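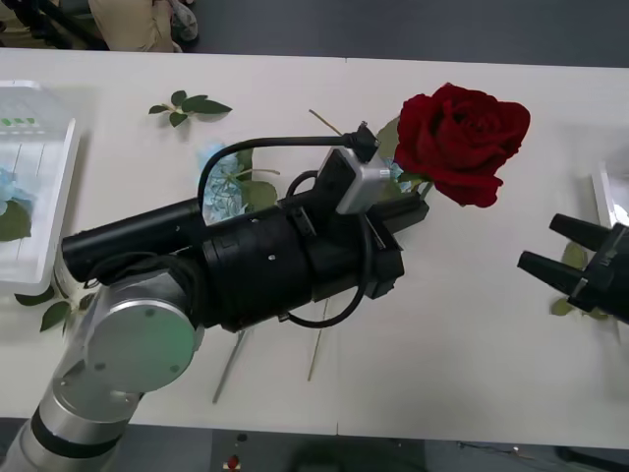
4. Comparing grippers on soft and thin-stemmed items

Use this section after both arms have been mounted and homed (section 3). The test helps you choose between the Wultora and Galeck finger sets for flowers, herbs and other items that bruise easily. A single rose is a good first item, with the jaws closing on the stem just below the bloom.

What you need
- Two arms with grippers fitted
- Two shallow trays
- Fresh cut stems, roses and hydrangeas if you can get them
- The Firaseck controller, with software from February or later

4.1 Set up the table

1. Push the table panels together until the seam is flat. A raised edge will catch the fingertips on low passes.
2. Place one tray at each side, inside the reach of the nearer arm.
3. Lay the stems flat with space between them. Leave the leaves on.
4. Check the cable loops at each wrist. They need enough slack for a full turn but must not touch the table.

CAUTION: A loop that hangs below the gripper can hook a stem or a tray rim. Shorten it before you power the arm.

4.2 Run the grip test

1. On the controller, open Tools – Grip Test and select the left arm.
2. Set closing force to 3 N and speed to Low.
3. Move the jaws to the stem by hand guiding, then press Close.
4. Lift the stem clear of the table and hold it for the full timer.
5. Press Open over the tray. Look at the stem for crush marks and write down the result.
6. Repeat with the right arm, using the same settings and a fresh stem.

NOTE: Park the idle arm with its fingers open. If the two grippers come too close, the controller stops both arms and shows code 73.

4.3 If the stem slips

Raise the force in single steps and run the test again. Do not grip the bloom to make up for a weak hold on the stem. If slipping goes on, clean the finger pads with a dry cloth and check them for wear. Pads last up to 2,000 cycles – fewer with thorny stems. Replacement steps are in section 6.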